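Is the Tekon Two-Arm Kit Worth the Lab Fee?
Project report, Branddale, 28 Oct 2024 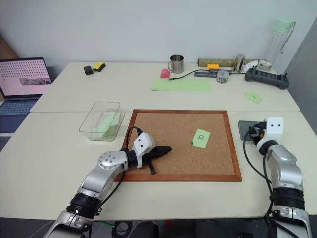

Marit Engström thought we were asking the wrong thing. A kit like this should be judged on how long a new user needs to get one dull job done, she told us, and the sales page never gives that number.

So we picked a dull job: sticky notes and pushpins on a cork board. Tekon says its office task package works "out of the box." We gave it 70 tries over two weeks. A try passed if the note ended up on the board with a pin through it and no human hand helped.

The left arm did fairly well at reaching over the board. Small parts were harder. A pushpin lying on its side is a bad shape for these fingers, and the manual has two short paragraphs on grip settings – neither mentions pins.

Then there is the price. Support costs 600 dollars a year on top of the kit, and the answers we got in April were mostly links to pages we had already read. Our pass counts are in the table at the back. We would not renew on these results, though we have not yet tested the Amia fingers.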